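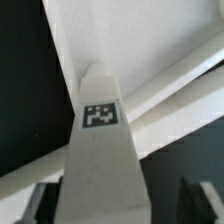 **FOR RELEASE 15/05/2025**

# Take a Seat: a new book about waiting rooms, available after a short delay

Bruvel, the small Ballarat publisher of books on subjects larger publishers have politely declined, will release *Take a Seat* by Iona Leckie this September. It is a history of the Australian waiting room, from the country railway platform to the suburban dentist, and it was originally due last September. The author would like it known that she waited very patiently.

Leckie sat in 845 waiting rooms while researching the book. She had an appointment in a few of them. In the rest she brought a notebook, chose the chair nearest the door and stayed until somebody asked if they could help her. Often it took most of the afternoon.

"People assume it's a joke book," Leckie said. "There are jokes in it, and most of them happened to me. But a lot of Australians have had the worst news of their lives in a room with a fish tank and a three-year-old magazine about caravans, and I thought someone should look properly at the room."

The book runs to 24 chapters. One is given over to chairs that are bolted together, and the small shudder that passes down the row when a stranger sits at the other end. Another follows the career of the potted palm. There is a long and surprisingly tender chapter on receptionists, several of whom read it before publication and corrected her on the matter of the sliding glass window, which they say is closed because of the draught.

Readers in western Victoria may want to turn straight to the chapter on Tostby, the former railway refreshment stop where passengers changing trains could once wait overnight beside a coal stove. The stove is still there. The trains have moved on, but the local council uses the building for dog registrations, and Leckie reports that the benches are exactly as hard as the old letters of complaint say they were.

Drawings throughout are by Gilmar Toledo, who works in pencil and has a gift for the backs of heads. His cover shows a clock with the minute hand just short of the hour. Early readers have asked whether it is a particular hour. Toledo says he drew it while on hold to his electricity company and wasn't paying attention.
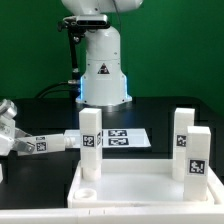

*White robot arm against a green backdrop.*

Mirela Seixas, who edited the book, described the process as "long, happy and full of semicolons". The first draft included an appendix listing the carpet in every room Leckie visited. Seixas took it out. Leckie put it back in. A shortened version appears at the end of the book in quite small type, and both parties consider the matter closed.

"I have now read more about carpet tiles than I have about my own family," Seixas said. "I stand by every line of it, apart from the appendix."

The text has been set in Cavalcanti, a typeface designed by Adelmo Monti for hospital signs and never taken up by a hospital. Monti was delighted to hear from anyone at all. He has supplied a new italic for the book, along with a numeral 7 that he says can be read at a distance by a person without their glasses.

## Launch

The launch will be held in September at the Nonex Rooms in Ballarat, a former medical practice where the original front counter has been kept and is now a bar. Guests will take a numbered ticket on arrival. Numbers will be called, though not in order — Leckie insists this is accurate. Tapio Lahtinen will play the accordion quietly in the next room, at a volume where it is hard to tell what the tune is.

The first 100 copies sold on the night will be signed and will come with a bookmark in the shape of an appointment card. The date on the card has been left blank. The time has been filled in, and readers are asked to arrive ten minutes before it.

## About the author

Iona Leckie grew up in Horsham and worked for many years as a court transcriber, a job that also involved a good deal of sitting. Her earlier book for Bruvel, *Mind the Gate*, was a short account of farm signs and is still available, as the warehouse frequently reminds us. She lives in Ballarat and does not own a fish tank.

## About Bruvel

Bruvel publishes three books a year from a room above a shoe repairer. Submissions are welcome and are answered in the order they are found.

## Media enquiries

Review copies, interviews and a selection of Gilmar Toledo's drawings are available on request from Mirela Seixas at Bruvel. Please leave a message. Your enquiry is important to us and will be dealt with after lunch.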